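I went to meet Savita Tyagi on a wet afternoon in February expecting a maths class with gadgets. What I got was a lot of washing! Savita runs the robotics club at her college, and this year's project is laundry.

"We wanted a job everybody moans about," she told me, clearing a chair so I could sit. "Clothes are horrible for a robot. A box stays a box, but a shirt is a different shape every time you look at it."

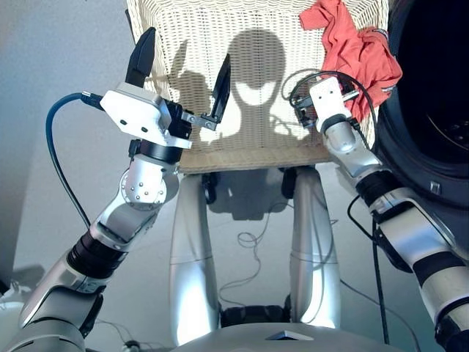
She should know. The club's logbook had reached 363 tries when I visited, and Mamta Sisodia, who's 17, wrote up most of them. "My spelling gets worse as you go," she said (it does, I checked). Her favourite page just says "sock, again".

I asked whether they'd thought of starting with something stiffer, like towels. "We did towels for two weeks," said Mamta. "I was so bored."

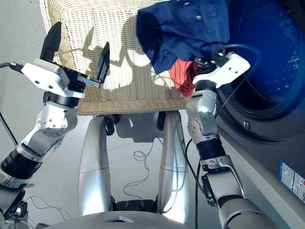 So who does the programming?

The students share it in pairs, and each pair looks after one part of the job for half a term before swapping.

Letay Hadgu had just swapped on to grasping and was a bit cross about it. "I liked arms. With arms you get a number and you know where you are. With grasping I spend all evening looking at creases."
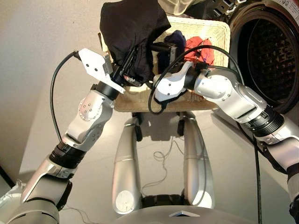 Photo: Ashok Srivastava

Dark clothes are the current headache, Letay says, as the folds are so hard to pick out - she's been begging her family for old black T-shirts to practise on.

We got on to baskets next, which I hadn't realised was a subject. Savita likes a proper rim. "Two arms, one each side, and they've got to agree with each other. That took us longer than the clothes did." 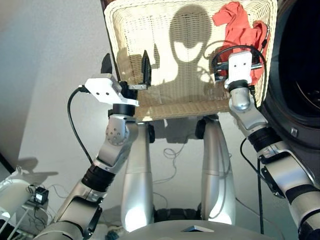
Both grippers on the rim of the basket, with a red-orange cloth inside.

They're showing the project to parents at the end of term, and Mamta wants to bring her brother's football kit. Savita hasn't said yes yet.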